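Runedow について

Runedow は、ロボットの「つかむ」動作を研究している小さな会社です。はじめに Norðdahl という名前の研究室から始まり、今は倉庫や工場のお客様といっしょに仕事をしています。日本語のページは、日本のお客様が増えましたので、昨年から用意しています。

私たちの考え方

物をつかむロボットは、たいてい一つ一つの物の形を先に登録しなければなりません。私たちはこの登録をしない方法を選びました。ロボットは箱の中を見て、つかめそうな場所の候補を出し、自分で試します。成功したときも失敗したときも、その結果を記録して、次の学習に使います。この方法を社内では Loritz と呼んでいます。

Loritz の特徴は、失敗の記録を捨てないことです。最初のころ、私たちは成功した例だけで学習をしていました。すると、ロボットは簡単な物ばかり選ぶようになり、布や袋がいつも最後に箱に残りました。失敗の例を同じ重さで入れてから、この問題はだいぶ小さくなりました。まだ全部は解決していません。特に、薄い物が壁にぴったり付いている場合は、今でも苦手です。

実験のやり方

実験は一回につき 24 時間、つづけて行います。その間にロボットは 700 回つかむ動作をします。物の組み合わせは 40 種類用意してあり、途中で入れかえます。新しい現場に合わせるための追加の学習は、1,000 回の試行を目安にしています。お客様の現場で使っている物をお送りいただければ、それを組み合わせの中に入れることもできます。

チームについて

機械、ソフトウェア、統計の担当者が同じ部屋で働いています。出身の国はいろいろで、会議は英語、昼ごはんの会話は三つか四つの言葉がまざります。電話に出るときだけは、全員が「Hello」と言うことに決めています。見学は予約があれば歓迎いたします。午前10時より前は装置の点検をしていますので、午後のほうがゆっくりご覧いただけます。

実験に使う物の選び方について、よく質問をいただきます。私たちは高い材料を買うよりも、性質がはっきりちがう物をまぜることを大事にしています。やわらかい水色の布、しわのある包み、丸いオレンジ色のボール、たてに筋が入った小さなかぼちゃなどを、同じ箱の中に置きます。布は折り目のどこをつまむかで結果が変わり、丸い物は指が少しずれるだけで逃げてしまいますから、一つの方法だけでは対応できません。箱の仕切りの白い面は、ずいぶんすれて下の灰色が出ていますが、このような見た目のむらがあっても物を見分けられることを、私たちは学習の条件に入れています。

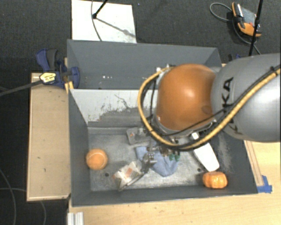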